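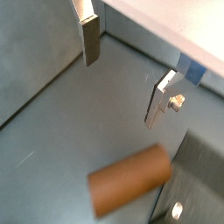 mathis_v
Does anyone else keep cardboard tubes? I have a bin going and my wife wants it gone by Sunday.

lutfaw13
Keep them! I wind extension cords through mine, and the short ones make great seed starters.

tanvir_k
Seed starters get moldy, I lost a whole tray in September. Just recycle them.

lutfaw13
You're overwatering, Tanvir lol

mathis_v
OK, keeping a few for cords (don't tell her) and the rest can go.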